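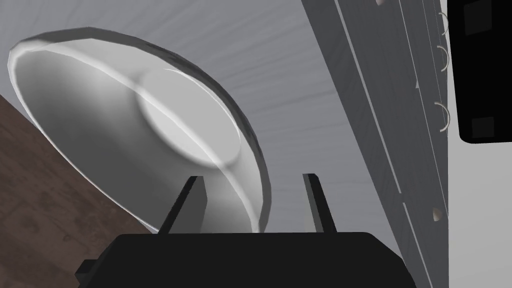 Mirkater Wrist View Fault Set

Data card, version 2. Issued by the Ernevetti Simulation Laboratory, January 16, 2019.

Summary

The Mirkater Wrist View Fault Set is a collection of simulated manipulation episodes in which the pose of the robot arm became unreliable during a run. Each episode contains rendered images from the wrist view, the commanded arm positions, the positions reported by the simulator and the state of the gripper. The set was assembled after a fault was found in a larger body of training data produced by the laboratory in November. It is released so that other groups may test their own checks against known bad material.

The set holds 3,714 episodes. Of these, 1,015 are marked as faulty and the remainder are kept as controls. All images are computer-rendered. No physical robot was operated in the making of the set, and no person or property was at risk at any stage.

Description of the fault

The episodes were produced with Jernix, the laboratory's in-house task runner. At the start of each episode Jernix places the arm at a rest position, loads the room and its contents, and then passes control to the policy under test. In the faulty episodes the arm base was placed before the room had finished loading. When the room was then moved to its final position, the arm was not moved with it. The policy received images from a place it had never been trained to work in, and went on issuing commands.

The results differ from one episode to another. In some, the wrist view faces a bare wall or floor for the whole run. In others, the view passes outside the room and shows surfaces that were never meant to be seen. A smaller group shows objects at angles that the task does not call for. The simulator raised no error in any of these cases, as every single value it reported was within its permitted range.

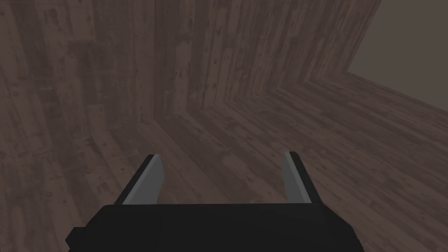 Wrist view from the set. The gripper is open and the floor ahead is clear of objects.

How the fault was found

The fault was not caught by the automatic checks in use at the time. Those checks compared commanded and reported joint positions, and the two agreed. It came to light during a routine reading of failed runs, when a reviewer noticed that several episodes recorded as "object not grasped" had no object in view at any point. A wider search was then ordered. Every episode with no contact event in the first 70 steps was opened and examined by two reviewers working apart from each other - where they disagreed, a third decided.

Training on the affected data had already begun. The policy concerned, Mizuno, was withdrawn from testing and later trained again from the last clean checkpoint. The laboratory considers that a policy trained on such material could learn to continue moving when its view holds nothing of use. On a physical arm this would be a safety matter, and it is for this reason that the fault was handled under the incident procedure and not as an ordinary software defect.

Labels

Each episode carries one of the following labels.

clean: the arm base and the room agree throughout.

offset: the arm base is displaced but remains within the room.

outside: the wrist view leaves the room for at least 16 consecutive steps.

unclear: the reviewers could not settle the matter from the images and logs. Episodes with this label are counted with the controls and should be left out of any scoring.
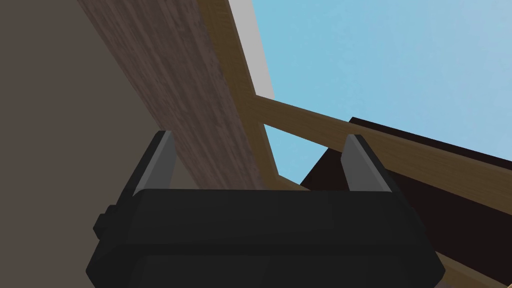 Labels apply to whole episodes and not to single images. A single image is often not enough to tell a displaced arm from one that is merely at an unusual point in a normal movement, and users are advised against training a classifier on images taken alone. The reported base position is supplied in the file for each episode and should be read together with the position of the room, which is stored separately.

Contents of each episode

images: the wrist view, in order of time step
commands: arm and gripper commands as issued by the policy
state: positions as reported by the simulator
base: position of the arm base in world terms
room: position of the room in world terms, before and after loading
label: one of the four labels given above

Known limitations

The fault arose from one cause in one task runner, and the set should not be taken as a general sample of simulation failures. Rooms with curved walls are more common here than in the parent data, for reasons that have not been established. Loading times were not logged before version 2, so the order of events in older episodes has been worked out from file records and may be wrong in places.

Corrective action

Jernix now waits for the room to report that it is settled before the arm is placed. A second check compares the base and room positions at every step and stops the episode if the distance between them changes. Stopped episodes are kept in a separate folder and are not passed to training - they may be added to a later version of this set.

Changes since version 1

The label "unclear" was added. Room positions before loading are now included. Duplicate episodes have been removed.

Permitted use

The set may be used for research and for the testing of safety checks. It should not be mixed into training data for any policy intended for a physical arm. Errors in the labels should be reported to the laboratory's data desk with the episode number and the time step concerned.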